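Glass, Tubes and Funnels: Our Table at the Hokside Open Weekend

August is usually dead quiet for the teaching stores, so it was lovely to have a proper excuse to get the good glassware out! Roswitha Ammann and I spent Saturday morning unpacking 24 crates, and I think I cooed over every one of them. There are 60 photos in the full set, and this page has notes on the pieces I'm fondest of.
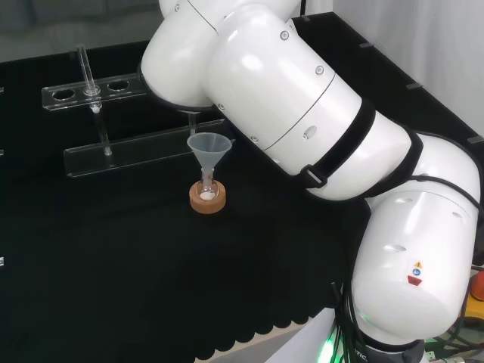
Clear racks are my great weakness. We still have plenty of the old wooden ones at Inden, and they're handsome enough, but with acrylic you get the whole length of the tube, right down to the rounded bottom – perfect for watching a colour change with a class of thirteen-year-olds. A single tube in the middle hole looks so smart against the black cloth, and I could happily have left the other two holes empty all day. The funnel in front is the humble translucent plastic sort, with a good wide mouth and a narrow stem. I love these! They survive being dropped, they stack, and they make pouring far less nerve-racking for beginners.

The black cloth was Souad Zerouali's idea and I'm a complete convert. Clear things vanish on a white bench. She's promised to lend it again next year, and Nabil Mansour wants one for the physics prisms too.

More from the balances and burners on the next page, including Veronika Wieser's splendid collection of tongs.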